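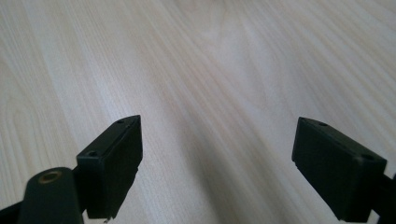 *Fig. 1. Light surface with wood grain.*

**Outdoor Group Training, Handout 5: Warm-up and pacing**

Please read these notes before the practical part. Last week we spoke about how to receive new participants. Today we continue with the first part of the session, before the hard work begins.

## 1. Warm-up

Start with easy walking, then slow jogging. After this come the joints: ankles, hips, shoulders. Long static stretching is left for the end of the session. In the Praletti plan the warm-up has three blocks, and the group leader does every block together with the group.

Watch the faces and the breathing. A person who cannot speak a full sentence during the warm-up is going too fast – ask him or her to slow down, but do it quietly.

## 2. Pacing in a mixed group

In a mixed group the strong runners pull the others without wanting it. Two methods are used in this course:

- **Loop back.** The fast runners turn at a signal and join the end of the line.
- **Fixed time.** Everybody runs for the same number of minutes, and the distance is free.

For the Nestach hill route we use only the loop back, as the path is narrow there.

## 3. Missed sessions

A participant who missed a session in Grolto may replace it in Quansah in the same month. In August there are no replacement sessions.

## For next time

Write a warm-up for a group of beginners, one page. Mark clearly where you would stop and give water. Bring it on paper, please – we will exchange the plans and try two of them outside.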